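**Voluntary buyout** (also *voluntary separation offer* or, in older newsroom talk, simply "the package") is an arrangement in which a newspaper or other news publisher invites its employees to give up their jobs in return for a sum of money. It differs from a layoff in that the worker chooses whether to go, although the choice is often made in the knowledge that layoffs may follow. This article deals mainly with the practice at regional papers, using the Grullosmont group of dailies as its chief case.

## Background

Newspapers have long had an unusually loyal sort of workforce, with reporters, copy editors and press operators who might stay under one roof for most of their working lives, and this made the buyout a natural tool when money grew tight. Long service meant higher pay, and higher pay meant that a handful of departures could save a good deal. It also meant that the people who left were often the ones who knew where everything was, from the county court files to the back door of city hall. 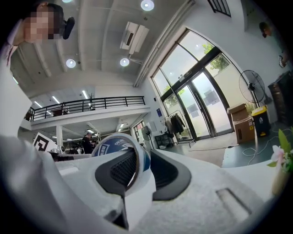 Jabłońska, writing in the letters page of the *Skonska Courier* after its first offer, remarked that a paper could replace a city hall reporter in a month and still spend years getting back what that reporter had known. The letter was widely passed around in the trade and is still quoted when a new offer is made.

## Usual terms

Most offers are built on length of service. The Grullosmont offer, made one July to all 871 employees of the group, gave 2 weeks of pay for each full year worked, and was open to anyone who had been with the company for at least 3 years. Health coverage carried on for a while after the last day, and unused vacation was paid out in full.

Workers are normally given a stretch of weeks to think it over and talk with their families, and sometimes with a lawyer or a union representative as well. At Grullosmont this window was 44 days. A publisher generally keeps the right to turn down an application, for instance when too many people on the same desk put their names forward, and this can be a sore point for someone who has already made up their mind to leave (and perhaps told half the newsroom).

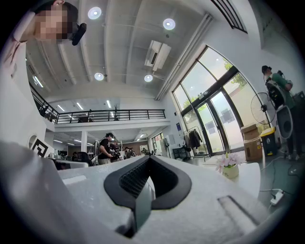
Where a union contract is in force, the terms are bargained over before they are announced. The contract at the *Skonska Courier* required the company to seek willing leavers before it cut any job on its own account, a clause that other papers in the region later copied almost word for word.

## Effects on coverage

The effects on the printed page tend to show up slowly. Beats are joined together, so that one reporter may cover schools and health at once, and evening meetings go without anybody in the press seats. The *Zistel Evening Post* closed its features desk after its second round of buyouts and filled the space with material shared among sister papers. Readers there noticed most of all the loss of the Thursday gardening page, which was brought back in a shorter form the next spring.

Some of those who accept an offer return as freelancers, often writing for the very desk they left. Others move into teaching or public relations, or start small local newsletters of their own.

## See also

- Early retirement
- Newsroom union
- Severance pay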